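关于我们

Irkik面点教室

欢迎您走到这一页来。一般人点"关于我们"，大概是想看看这家店靠不靠谱、开了多久、教的东西自己学不学得会。这些我们都会讲到，只是我们说话一向有点绕，课上也是这样，讲着讲着揉面就讲到小时候灶台边上去了，还请您多担待，泡杯茶慢慢看。

Irkik是一间教人在家做蒸制面点的小教室，在Loltov路上，从菜市场南门出来往坡上走，过了修鞋铺和卖竹器的那家，看见门口摆着两口旧水缸的就是。水缸里夏天养荷花，冬天空着，偶尔有路过的小朋友往里面扔松果，我们也不收拾，觉得挺好看。教室里最多的是馒头和包子，也教花卷、发糕、烧卖和各式各样的蒸饺，逢着时令还会做青团和枣花馍。烤的东西我们不教，常有人来问有没有吐司课，只好每次都笑着摇头，再把隔两条街的烘焙店指给人家。

我们最早并没有打算开教室。起头的是一间叫Tjoa的早点铺，卖了好些年的馒头豆浆，铺面窄得很，客人买完就得侧着身子出来。常来的街坊总要隔着蒸汽问几句：我家的馒头怎么一揭盖就瘪下去了？碱放多了怎么救？老面养死了还能不能再养回来？早上正忙的时候哪里答得清楚，于是就约人家下午收了摊再来。来的人一多，索性把后面的库房腾出来，摆了案板，支了炉子，下午就在那里一起揉面。后来铺子里的人手渐渐跟不上，早点生意交给了亲戚去做，我们自己则专心教课，搬到了现在的地方，名字也换成了Irkik。不过Tjoa那块旧招牌还挂在和面间的墙上，漆掉了一大半，舍不得扔。

搬家的那阵子是十一月，天已经很冷，面怎么都发不起来，新教室的第一锅馒头个个硬得像鹅卵石。那锅馒头我们切成片煎了蘸白糖，吃得也很高兴。从那以后冬天的第一堂课必定先讲温度，讲怎么用烤箱余温、怎么借一盆热水、怎么把面盆裹进棉被里，讲得很细，都是那锅鹅卵石教会我们的。

说说上课的样子。每班最多26个人，两个人共用一张案板，面粉、酵母、馅料都由教室准备，您带一条围裙来就可以了，忘了带也没关系，门后面挂着好几条，洗得有点发白，但是干净。一堂课3个小时，听着长，其实大半时间是在等面发起来。等的时候我们会讲讲面粉，讲讲水，讲讲为什么同一个方子夏天和冬天做出来两个样，也会拿出头一天做坏了的馒头给大家看，掰开来，闻一闻，猜猜毛病出在哪里。我们很看重这一段，因为成功的馒头长得都差不多，做坏的馒头却各有各的坏法，有发过了头发酸的，有揉得不匀夹着生粉的，有表皮起了泡的，还有底下湿成一团粘在屉布上的。看得多了，回到自己家厨房心里就不慌。 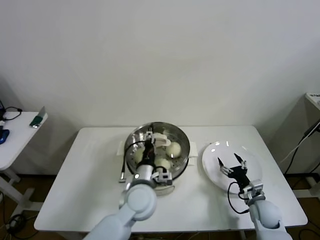
蒸锅这一门功课，是我们教室里花时间最多、也最爱唠叨的。面揉得再好，进了锅没伺候好，照样前功尽弃。新来的同学往往对着一柜子蒸具发愁，问到底该买竹的还是买金属的。竹笼吸潮，香气也好，可是要晾、要刷，南方梅雨天一不小心就长霉点；家里地方小、蒸得又不多的，我们通常劝人先用不锈钢的蒸篮，像照片里这种浅浅的圆篮，底上满是小孔，蒸汽从下面直接透上来，旁边带一根细细的金属把手，用完刷一刷就能收进柜子。馒头往里放也有讲究，一篮只蒸三个圆馒头的时候，彼此之间要让开一些，生坯进锅时看着空落落的，蒸好以后就挨得近了。起锅前先把白瓷盘、竹垫或者别的什么盛具备好，搁在顺手的那一边，就像照片里右手边那只空着的圆盘子一样，免得揭了盖才满屋子找家伙。

揭盖也有讲究，这里多啰嗦两句。关了火不要马上掀，让锅自己缓一缓，再把锅盖斜斜地拉开一条缝，先放一放气，然后才整个拿走。锅盖里面那层水珠子要往外倾，别让它滴在馒头上，滴到的地方会留下一个半透明的小坑，吃起来发黏。馒头趁热往外移的时候手要轻，从侧面托着拿，别从顶上捏，刚出锅的皮最娇气，一捏一个印子。垫布如果粘住了，就在背面抹一点凉水，等一会儿再揭。这些动作写下来显得琐碎，做上几回就成了习惯。有些同学学完大半年回来看我们，说现在在家煮别的东西，揭盖子也是这么斜着拉，改都改不回来了。

课程分几种。想先试试看的，可以报一次性的馒头入门课，当天做，当天蒸，当天提着回家。想认真学的，我们有一门连着上的课叫Hadulel，从和面、养老面、调碱一直讲到捏花和拌馅，上完以后从超市买一袋最普通的面粉，也能做出像样的东西来。Hadulel这个名字常被人问起，它原本是我们养的第一罐老面的名字，那时候大家围着罐子起名，叫着叫着就顺口了，后来开课便拿来用。那罐老面到今天还在，放在靠窗的架子上，每天喂一回，结课的同学都可以分一小块带走，用玻璃瓶装好，附上一张手写的喂养说明。路上请把瓶盖松开一点，夏天尤其要记得，它在车上长起来是很有劲的。

另外还有亲子课，是给孩子和家里大人一起上的。孩子们不爱做圆的，总要捏成刺猬、小猪、乌龟，或者谁也认不出来的什么东西，我们都照蒸不误。捏得太细的部分蒸完会胖起来，乌龟的脚往往就看不见了，有的孩子会有些难过，于是我们现在会提前告诉他们，把脚捏得夸张一点，尾巴也捏长一点。红色用甜菜根，黄色用南瓜，绿色用菠菜，紫色用紫薯，颜色进了锅都会变浅，所以生面团看上去要比想要的再深一些。

教室的厨房分里外两间。外间大一些，摆着案板和水槽，靠墙的架子上放面粉和各样杂粮，麦面、玉米面、荞麦面、糯米粉，都贴着标签，标签上写着开袋的日子，您上课时想用哪一样可以直接拿。里间是我们自己试做东西的地方，桌面收拾得比较素净，每回要比较两种做法，就在那里一篮一篮地蒸，蒸好了放到盘子里晾着，等凉透了再切开看里面的气孔。门一般是开着的，下课以后有兴趣可以进去看一看，赶上正好出锅，还能尝一个。

我们有一本记录簿，是从Tjoa那会儿就开始写的，每试一次方子就记一页：用的什么粉，水多少，天冷天热，发了多长时间，结果怎么样。写到现在已经编到第1,341页，簿子也换过许多本，封面上沾着干了的面糊，翻起来沙沙响。里面记得最多的两个字是"再试"。课上发的讲义大部分是从这里面抄出来的，所以讲义的口气也很像日记，比如发糕那一张上写着"今天下雨，多等了一会儿，比昨天的松"。有同学建议我们改得正式些，改过一版，读着不像自己说的话，后来还是换了回来。

有几个常被问到的问题，也一并写在这里。

零基础能不能来？能来，而且很欢迎。来的人里有一辈子没摸过面粉的，也有家里祖上就做面点的，混在一起上课反倒热闹，手熟的会忍不住去帮手生的收口，我们有时还得拦着，请人家让邻座自己捏完。

左手为主的同学方便吗？方便。捏褶子的方向反过来就是，我们会站到您对面示范，像照镜子一样跟着做就行。

对麸质过敏的朋友，实在抱歉，我们教室里到处都有面粉，飘得空气里都是，没有办法给您安排一个放心的环境，请不要勉强。对花生、芝麻、鸡蛋、牛奶过敏的，报名时请务必写明，馅料我们会另外准备，刀和盆也分开用。

做坏了怎么办？做坏了就带回去煎着吃，或者掰碎了煮汤。我们还教一道馒头丁炒鸡蛋，专门对付放硬了的馒头，步骤很简单，馒头切丁先在蛋液里滚一滚，小火慢慢煎到边上发黄，再撒葱花和一点盐。

要不要自己先买蒸锅？先别急着买。上过一堂课，把教室里的几种都用过一遍，再回家量一量灶台和柜子的尺寸，看看家里几口人吃饭，心里自然就有数了。很多人家里现成的炒锅加一个蒸架就很够用，盖子严实最要紧。我们不卖锅，也没有和哪家卖锅的合作，您尽可以放心来问。

能不能包场？可以的，公司同事聚会、老同学见面、给家里老人过寿蒸寿桃，都有人来办过。寿桃要提前说，豆沙得头一天炒好。有一年给一位老人家做寿，说好了蒸100个小寿桃，我们分了好几锅，从中午一直蒸到傍晚，教室的窗玻璃上全是水汽，孩子们在上面画满了桃子和笑脸，那天散得很晚，擦玻璃的时候还有些不忍心。

学费和开课时间都写在"课程安排"那一页，每个月会换一次，名额满了的会标出来，有人临时来不了，我们就按登记的先后一个一个去问。要改期请提前两天说一声，面粉倒不怕放，怕的是馅料备好了没人包。上课当天请别戴戒指和手链，长头发扎起来，鞋子穿平底的，地上撒了面粉会滑。

教室没有停车位，坡下面菜市场旁边有一个停车场，走上来几分钟。提着馒头下坡比空手上坡舒服多了，常来的同学都这么说。雨天门口有伞架，走的时候请看清楚自己的那一把，架子上现在还留着好几把无主的黑伞，认得出来的请来领。

如果您只是路过，不打算上课，也请进来坐坐。靠门有一条长凳，下午茶水是一直烧着的，多半是大麦茶，出锅早的时候凳子旁边的小桌上会放一碟切开的馒头，配一点自家做的腐乳，随便尝。想留话可以写在门边的本子上，我们每晚关门前都会翻一翻，需要回复的请把联系方式写清楚，有几位的字实在太潦草，我们认了好久也没有认出来。

Irkik面点教室
本页更新于2023年1月5日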